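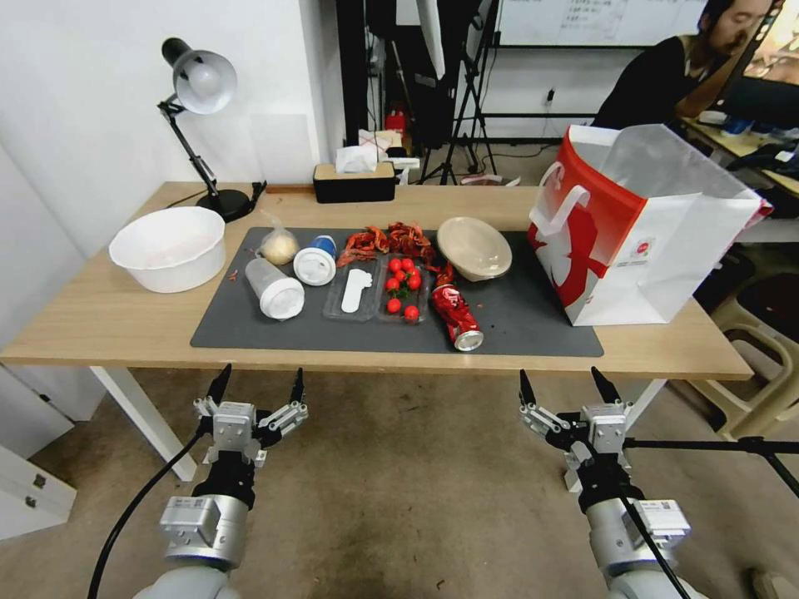

The long table, with the lamp and the big white bowl.

Friday, November 11, 2022

I finished the Takács book last night, all of it, also the notes at the back which I normally leave. I want to write down what I think before the people at the reading group tell me what I should think.

The book is called The Worach Papers and it is about the dossier which came out before the Drondberg election. I remember that time a little. I was new in this country then and I read the newspaper every morning with a dictionary, so the word "dossier" was easy for me, one of the few that was. The newspapers said that the dossier was written by one man, a retired intelligence officer, and everybody trusted it for this reason. Takács says the officer wrote almost none of it. According to him, the company Hevach had the text ready already in June, and the officer read it, changed some words and put his name on the front. For this he got his fee.

It is a strong claim. The question for me is how well he shows it, and here I am of two minds.

The best chapter is the fourth. He puts two documents beside each other, the final dossier and an older memo from Hevach, and he compares them line by line. There are 30 sentences which are the same or nearly the same. Even a spelling mistake is the same, the name of a harbour master with one letter missing, and it is missing in both. When I taught at the college I caught students in exactly this manner. You can change the beautiful sentences but you forget the mistakes. I read this chapter twice and I underlined a lot, in pencil.

But after that he becomes angry, and when he is angry he is less careful. In chapter six he writes that the campaign "must have known" and a page later it is "the campaign knew". Between these two sentences there is no new document. I went back to look if I had missed a line. I had not. A reader who is tired, on the train for example, would not notice it and would carry the second sentence home as a fact. I think he did the same thing he accuses the others of doing, only in a smaller size.

Also the sources. I went through the notes for chapter six and the most important ones say "conversation with the author" and no name. I understand that some people can't give their name, they have a job and a mortgage. But the whole argument of the book is that the public believed a paper because of who had signed it, and did not ask where the sentences came from. And now I am asked to believe Takács because he is Takács.

I phoned Hatsue after supper and we talked for a long time. She liked the book more than I did. Her opinion is that the officer is the worst person in it, because the campaign people were paid to win and did what such people do, but he lent his good name. She said a name is the only thing he had to sell and he sold it cheap. I told her that I feel a little sorry for him. In the photograph on page 70 he is standing outside the hearing with his coat buttoned wrong, and he looks like a man who didn't expect so many people. Hatsue said a coat is not evidence. She is right of course.

What I miss in the book is the newspapers. There were editors who received the dossier weeks before and did nothing with it, and others who printed it in one day. Why the one and why the other? He gives it less than a chapter. I would have liked much more on this and much less on the lunches. There are so many lunches in this book! We are told who ordered the fish.

Noboru Nomura will lead the discussion this time and he has asked every one of us to bring one question on paper. I have tried several. The first was "Does it matter who wrote a report, if the report is true?" but I think this will take us into philosophy and we will be there until midnight. The second was about whether any part of the dossier was confirmed later, and Takács is not very clear here. He says "almost nothing". I would like to know what is inside this almost. So perhaps I will take that one. I should look in the library at what the inquiry wrote, they keep the summary in the reference section, and it is only 20 pages. I don't want to go with only his word for it.

I notice I have also become more suspicious of my own side. At the time I was happy to believe the dossier. I didn't like the man it was about, and I still don't, and every page in it was what I already thought. I even told my sister on the phone that it was proven. I used that word. I don't think she remembers it but I do, and I was a bit ashamed when I read chapter four.

Other things. The heating man did not come and did not call. I paid the water bill. The book must go back to the library on time because there is a waiting list, so I have to rub out my pencil marks, which I should not have made in the first place. Tomorrow morning I will copy the page numbers into the green notebook first and then start with the eraser at chapter four.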